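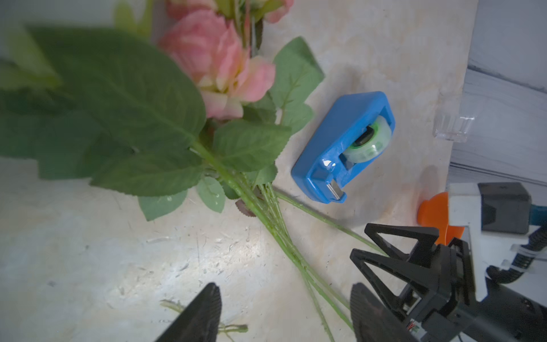

Kakham Flowers replied: Thank you so much for writing in, and I'm sorry the Fanda bunch is giving you trouble. Ordinary clear sticky tape is the first thing most people reach for, and I'm afraid it very seldom holds on these stems for more than a day or two. The surface is slightly bumpy, so the tape only touches the high spots. Could you tell us which vase you are using, how far up from the bottom you have been taping, and whether the stems are sliding past one another or the whole bunch is opening out like a fan? They need different cures. If you have your order number handy that would help as well.

Ticket: 257
Subject: Fanda pink bunch will not stay together
Opened: July 2023
Product: Fanda artificial stems, pink
Status: Solved

Original message

Hello, and I hope this is the right place to write, as the form on the order page would only let me choose between "damaged" and "not received" and it isn't either of those.

I bought your pink Fanda stems for the hall table. First of all I want to say that they are lovely. The pink is much softer than I expected from the website, more of a peach really, with that creamy yellow in the middle, and the leaves have proper little teeth along the edges. My sister leaned in to smell them, which I have not let her forget.

My trouble is in keeping them in a bunch. I lay them on the kitchen worktop, get them arranged just as I want them with the big open bloom to the front, gather the stems, tape them round with clear tape from the blue dispenser that lives in our kitchen drawer, and stand them up. For an evening they look wonderful. By the next morning one of the long stems has wandered off sideways, the heavy heads have all swung round to the wall, and the tape has slid down into a sort of cuff at the bottom. I have done this four times now. I've tried more tape, and I've tried pulling it tighter, and the only result is a great sticky lump.

Two smaller matters while I'm here. There is one brownish leaf tucked in underneath among the green ones, and I wondered if it is meant to be there or if it is a fault. And there was a thin bit of green stem lying loose on the worktop beside the bunch. I can't find where it belongs. Everything else looks whole, but I should like to know before I throw it out.

I should be sorry to send them back. Is there a trick to it?

Customer, second message

Thank you for such a quick answer, I had expected to wait until next week at least.

The vase is the tall Setport one in plain white, bought from you a while back, and the opening at the top is wide, perhaps a bit too wide now I look at it again. I have been taping very near the bottom, so that the tape wouldn't show. As to sliding or fanning, I had to go and watch them to be sure, and I'd say mostly fanning, with one long stem that slides as well. It always goes out to the right, whichever way round I put it. I have begun to take it personally.

The order number isn't on the slip, or the printer has missed it. I paid by card and can look up the payment if you need it.

Kakham Flowers

No need for the payment, we found you by your email address.

I think you have explained it all in that one sentence about taping near the bottom. The heads on the Fanda stems are heavy for their size, and if the bunch is only held at the foot there is nothing to stop the tops from leaning wherever they like. With a wide neck on the vase there is nothing to lean against either, so out they go. The place to fasten them is higher up, just below where the leaves begin. It won't show once the leaves are bent down over it.

On the wandering stem: every stem has a wire inside, and they are packed curled over to fit the box. One of yours has probably kept its bend. Please don't try to straighten it in one go, as the plastic can whiten at the fold. Run it between your finger and thumb from the leaves downwards, a good few times, and it should come round.

Here is what we would do, in order.

Take off all the old tape. If it has left stickiness behind, a soft cloth with a drop of washing-up liquid in warm water will usually lift it. Dry the stems properly before you go on.

Straighten the long stem as above and put it in the middle of the bunch, not on the outside.

Hold the bunch loosely in one hand and let the stems cross a little where you grip them, all leaning the same way, as you might with garden flowers.

Tie just below the leaves with garden twine or soft string, twice round and a knot. Then, if you like, put tape over the string. Tape sticks very nicely to string, and you needn't stop using your blue dispenser.

Put a second, looser tie about a hand's width further down.

For the Setport vase, crumple some brown paper or an old tea towel into the bottom until it takes up the spare room, and stand the bunch in that.

The brownish leaf is intended. The Fanda range has the odd faded one mixed in with the green, so that it looks more like something out of a garden, and we do get asked about it a good deal. It is a separate piece that pushes on to a small peg, so you can pull it off if you don't care for it. Keep it somewhere safe in case you change your mind.

The loose bit of stem is most likely a side shoot. Would you look along each stem, a little below the lowest leaf, and see if there is an empty peg? It may be hidden under a leaf that has been pressed flat.

Status changed: Waiting for customer

Customer, third message

I am so sorry for the silence, we have been over at Negash to see the family and I didn't like to start on the flowers the night before we left.

Well, I have had a go, and I'll tell you what happened as it was not quite plain sailing. The old tape came off easily, apart from the last of it, which had gone to that grey gum that gets on everything. The washing-up liquid did shift it, though it took a couple of goes and I had to change the cloth.

Straightening the long stem was rather soothing, I sat with it through the whole of a radio play. It is better, if not perfectly straight. Then I tried the crossing over, and here I came unstuck. Every time I got three or four stems leaning nicely the next one would push them all upright again. In the end I asked my husband to hold them while I tied. He has bigger hands and a great deal less to say about it. We used green garden twine, and tape over that.

They stood up in the vase very well until I bent the leaves down, and then the very large leaf on the left dragged the whole lot over to its side. It's a handsome leaf but it does rather take over. Am I allowed to trim it? I don't want to spoil the thing.

No luck with the empty peg. I looked under all the leaves with my reading glasses on.

Kakham Flowers

Please don't cut it just yet! Try turning the bunch so that the large leaf goes to the back, against the wall, and bend it upwards from its stalk so that it stands behind the flowers. It then makes a sort of backing for the pink and its weight falls nearer the middle. If you still find it too much after that, the stalk can be shortened with pliers or wire cutters. Kitchen scissors will only chew it, and the wire won't do the scissors any good.

Well done on the crossing over. It is awkward and most of us here need a second pair of hands too. If you ever do it on your own, lay the bunch flat on the worktop with the stems hanging just over the side and slide the twine underneath. You can build it up from there.

As for the loose piece, I went and asked our packing room, who tell me that the long stems are trimmed to length before they are boxed, and now and then an offcut goes in with them by mistake. If there is no empty peg then that is all yours is, and you may throw it away with a clear conscience. If you would rather we looked at it, send us a close picture of the end. A clean slanted cut means an offcut. A little hollow in the end means a side shoot, and in that case we would want to replace the stem for you.

Customer, fourth message

It's a slanted cut! An offcut, then. It has gone in the bin after a week on the windowsill.

The big leaf is at the back now and I can't think why I didn't do that from the start. The paper in the bottom of the vase helped more than I thought it would, I used the brown packing from your own parcel. I took the brown leaf off, looked at it without it for an afternoon, and put it back again.

They have been standing four days. The long stem has moved a very little to the right, and I have given it a rub and turned it inwards. I can live with that.

May I ask one more thing before you close this? I would like a bunch for my sister's birthday in September, the same pink, and she has a much smaller vase with a narrow neck. Will the same number of stems go in or should I order the half bunch?

Kakham Flowers

I'm delighted to hear it, and glad the brown leaf has been let back in.

For a narrow neck I would order the half bunch. A full one can be forced in, but the leaves at the bottom get crushed and it is a struggle to get it out again for dusting. Measure across the inside of the neck if you can do it without her noticing — the half bunch needs a gap of 2 inches. With a neck that size you can leave out the lower tie, and the vase will do the holding for you. Do still tie it below the leaves.

Dusting, while I think of it: a dry, soft paintbrush for the flowers, a damp cloth for the leaves. Please keep spray polish away from the pink.

I have added a note to your account so that the stems for September go out in the longer box, with less of a bend in them. I'll mark this one as solved, and a reply from you will open it again if anything slips.

Status changed: Solved

Customer, fifth message

Thank you, I have ordered the half bunch this morning. I didn't mean to open this again, I only wanted to say that the note about the longer box has come up on my confirmation, so it has gone through properly at your end.

Status: Solved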